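Workshop notes: maple boards and the Dola shape sets

The maple boards ordered from Clatgate in March are now in use on the pegboard tables. They replace the painted boards, whose surface had started to lift along the front edges. A few points on use and care follow.

Construction. Each board is edge-joined from solid maple, so expect visible seams running the length of the surface. These are glue lines and need no filling. Figure varies between planks; some have a swirling grain that shows strongly under the overhead lights. If a seam can be felt with a fingernail, set the board aside and report it through the Osman store.

Placement. Lay the board flat on the pegboard with its long side parallel to the front of the table. A slight lift at the front edge is acceptable. Anything that rocks under hand pressure should be turned over and left overnight before it is used again. Do not pack the underside with card or tape.

Shape sets. The Dola blocks are plastic and come as cylinders, stars, hearts, triangular prisms and hexagonal prisms in red, blue, yellow and green. Some green pieces have a ribbed finish. The ribbed stars and cylinders stack reliably in pairs, with the cylinder on top. Smooth pieces will also stack but slide more readily on a newly oiled board. The hearts stand upright on their points only with care, and are best set down last.

Stock. The March count came to 3,391 pieces, of which 385 were ribbed. Sets with missing pieces have been made up from the spares drawer, so slight differences in shade within a colour are to be expected.

Cleaning. Wipe boards with a barely damp cloth and dry them at once. Nimik oil goes on in 2 thin coats, with 5 hours between them. Blocks can be washed in warm water with a little washing-up liquid. Use a soft brush on the ribbed pieces, as dust collects in the grooves.

Painted boards still in the side room may be taken for bench tops. The remainder will be cleared in May.

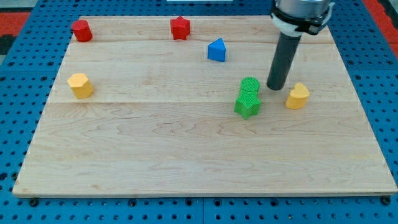 Maple board on the blue pegboard table, with a green cylinder stacked on a green star.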